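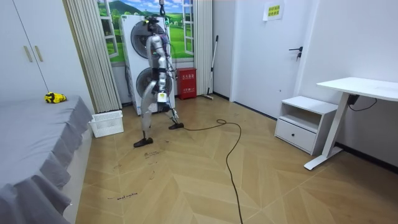
Photo: Sølve Engebretsen

Mar 26, 2018
By Hedvig Skjelbred

I promised a few of you a proper post on what it costs to get into walking robots, and I've been putting it off all month because the spreadsheet kept changing on me. It has 67 lines now. I started with 2!

The first two were the robot and the tether, and I really did think that was most of it. Sølve talked me into the tether before we had even picked a robot, bless him, and if you only take one thing from this post let it be that. Price the overhead line and whatever it hangs from at the same time, and get somebody who knows ceilings to look at yours. I had set aside $100 for hooks and hardware (I know, I know) and the quote from Midtbø came back at $2000 with the fitting. I went and made a cup of tea, and then I signed it.

Then there's cable. You can see how much of it ends up on the floor once a robot is standing out in the middle of a room, and a long black one loops about more than you'd think. Buy it longer than your tape measure says. I'm still deciding whether to run ours overhead next to the tether - Bredetti sells a sliding track that looks lovely on paper, but I want to hear from somebody who has lived with one first.

Flooring I left out completely the first time round. A herringbone wood floor is a pretty thing to walk a robot across, but it does pick up scuffs, and if you're like us you'll be writing on it in marker before long. I now have a line for refinishing and another for mats, and I expect we'll only spend one of them. Keep a line for a fire extinguisher too, please.

What's left is spares, shipping and the service plan from Wusteo, which I still haven't made up my mind about. They want a full year up front, and I'd much prefer to pay by the quarter. If anyone over in Drarncombe has managed to talk them round, do write and tell me how you did it - I'd like to settle the whole thing before the end of March.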